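Khrystyna-Mariia Antoniuk has run the purchasing desk at Toltulness for nine years. The company makes metal fittings for kitchens and shops, and she buys the steel, the screws and the packaging. We spoke in April about orders, prices and why she does not believe yet in the recovery.

"People ask me if the factory is busy," she says. "I tell them that the machines are busy, but the order book is thin. These are two different things. We are finishing old work."

New orders fell again in the first weeks of spring, and customers who before ordered for a whole season now order for one month. The biggest of them, the retailer Brondow, cut its last order by 19 percent. 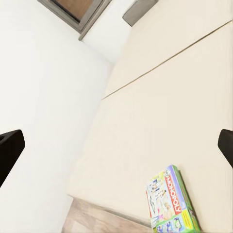 *White wall and a pale, flat surface.*

Antoniuk does not blame Brondow. "They have full warehouses and they pay interest on everything inside. In their place I would do the same."

On costs she is more calm than a year ago. Steel became cheaper during the winter, and her main supplier, Dmytriv, offered her a fixed price until the autumn. She took it after two days of thinking. Transport is another story. One truck to the port costs her roughly 48 percent more than before the pandemic, and she does not expect this money to come back.

"The input price goes down and everybody says inflation is finished," she says. "But my salaries went up, my insurance went up. The customer sees only the steel."

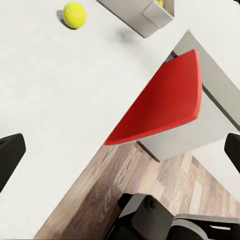
*A tennis ball on the white tabletop.*

I asked her about hiring. Toltulness did not dismiss anybody, but when a person retires, the position stays empty. A competitor, Trulov, closed its night shift, and several of its workers sent their papers to her office. She kept the papers.

What would change her mind? She answers without a pause: two months in a row with longer orders. Lower interest rates would help too, she adds, "but the bank is always late, and the customer is even later than the bank." 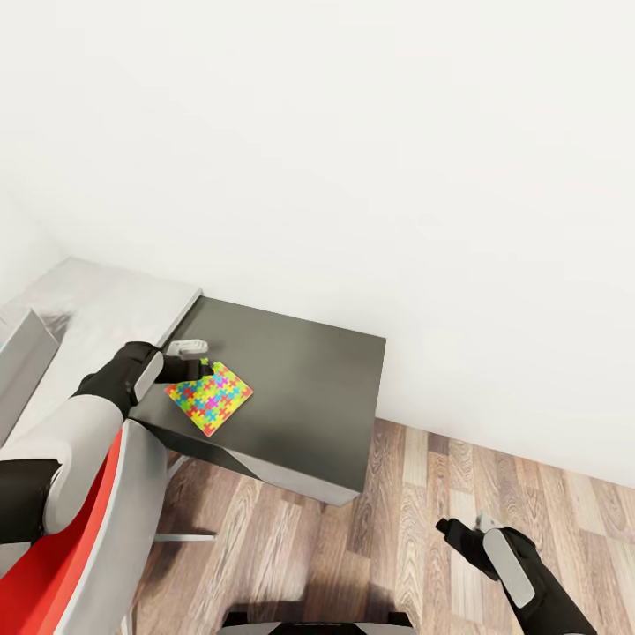 Page last changed: April 9, 2024

Until then she buys small quantities and calls Dmytriv every week. The next talks with Brondow are about the autumn range, and she is preparing two price lists for them, one with transport included and one without.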